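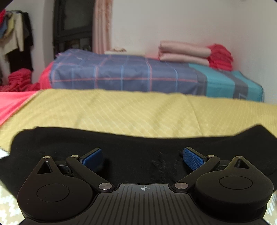 Figure 6. Ellance hand unit over a possibly folded cloth item, pads open.

6.2 First grasp on fabric

Do this section after the pad check in 6.1. Use one plain garment or cloth, laid on a bed or table.

1. Hold the unit level, with the ribbed top of the housing facing up.
2. Open the fingers fully. Both blue pads should point forward and slightly inward.
3. Lower the pads until they touch the fabric, then close slowly. Stop when the cloth lifts between them.
4. Raise the item, hold for a count of five, and release.
5. Repeat 20 times before you start a logged session.

Note: The fingers are rated for items up to 500 g. Thick blankets are over the limit – fold them by hand. 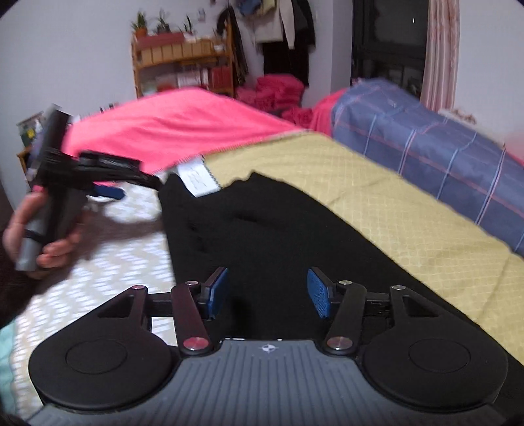

6.3 Working with two units. Both operators must agree on who moves first, and the second unit stays still until the first has closed. Keep the units apart by at least 38 cm when both are open. Spread the garment flat before you begin, as with the black one on the bed in Figure 7, and keep the pads away from any label that sticks out. Smooth out large folds by hand.

Caution: Keep hair, cords and wrist straps clear of the pivot pins. Do not put your fingers between the pads while the unit is on.

If a pad slips on smooth cloth, wipe it with a dry cloth and repeat step 3. If it still slips, replace both pads together (Beltus part 423).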